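Give the machines the boring boxes

My grandmother ran the packing room of a mail-order seed company in Skokberg, and she could fold a carton with one hand while holding a telephone in the other. I think of her whenever someone tells me that household and shop-floor work is the easy stuff, the part that robots ought to have finished with years ago. I also think she would have loved what is going on now. I certainly do.

Let me get the bad news out of the way. No machine I have met can do my chores. In January I spent a long afternoon at Fameo's test kitchen in Runville, where an arm on a trolley was being taught to clear up after lunch. It moved a mug from the table to the draining board beautifully. It did the same with a bowl. Then it met a tea towel lying half over a plate, and that was the end of its progress until a person came and moved the towel. I have a teenager at home with much the same working pattern, but he can at least be argued with.

And yet I drove home grinning! Five years ago the mug would have had to sit on a taped cross, handle pointing east, or the whole business would have failed. In Runville they let me put it wherever I liked, and I was as awkward about it as I could manage - upside down, behind the kettle, right on the edge. The arm had 12 tries and got the mug on all but two of them. I have seen people do worse at a wedding.

What changed is mostly the teaching. The old way was to write down every movement in advance, and you can't write down a kitchen. The newer way is to have people do the job themselves, over and over, with a gripper in the hand in place of their own fingers, and to let the machine learn from what the gripper saw and did. It is wonderfully low-tech to watch. You see a table, some ordinary things on it, and a grown adult picking them up with a pair of pincers.

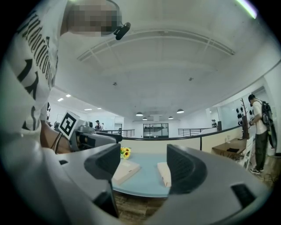

Two grippers, two pale boxes and some sunflowers on a light blue table.

Try it if anyone ever offers you the chance. Folke Tangen, who trains the packers at Nordin and has lately been training the machines as well, handed me a pair and asked me to put a box inside a slightly bigger box. I felt about three years old. I squeezed too hard, I came in at the wrong angle, I knocked the thing on to the floor and had to go after it. "You've just found out what your wrists are for," he said, and he made me do it again.

Folke's people had recorded 344 goes at that one job when I visited, and he wanted 900 before he would let the arm near a real order. I asked whether that wasn't a dreadful lot of bother for one box. He pointed out that a new starter also gets a week to learn the bench, and that the arm's week can be copied on to the next arm. I've been chewing on that ever since.

So, can they do the work yet? On a shop floor, with the same cartons coming round all day and a person near by for the odd ones, I'd say some of it, and more each season. At home, no. A home is full of socks and wet cutlery and things that belong to somebody who will be cross if they're moved. I'd be surprised to own a machine that can strip a bed before I'm too old to strip it myself, and I would love to be surprised.

What I'd ask of the firms is that they show us the fumbles along with the clean runs. Nordin keeps a screen by the canteen that plays the day's dropped boxes, and the packers stand there with their coffee and shout advice at it. Some of the advice is very good. Folke writes it down.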